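Gridach open day – talk notes
Kvido Hudec
Sun 11 August

Thanks for coming, dunnies are down the hall, tea after. Keep it short!!

Slide 1 – who we are. Gridach, home robotics, laundry and bedrooms. Small team. Say hi to the Wunlow mob up the back.

Slide 2 – why cloth. Cups keep their shape, a tea towel doesn't. Every crumple is diffrent. Ask the room who likes folding. Wait for the laugh, move on.

Slide 3 – how we teach it. Person works with hand-held grippers, one in each hand, robot learns from the recordings. No robot needed for this bit – say that twice, people always miss it. 72 sessions since May. Don't get stuck on the software, Bilgin questions go to the end.

Slide 4 – demo station. Leave up while groups swap over. 5 to a group, 12 minutes each, shoes off please.

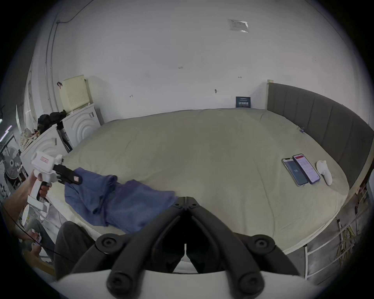

Grippers at the bed, blue cloth held by one corner.

Points for this one: grab a corner first, then look for the next. Go slow. Jaws shut all the way before you lift. If you drop it just start agian, we keep the drops too.

Slide 5 – what's next. Fitted sheets (groan). Justevon trial, 3 flats, no dates yet so don't promise any.

Questions. Then tea.

4 comments | 9 shares
© Gridach | Contact us | Back to top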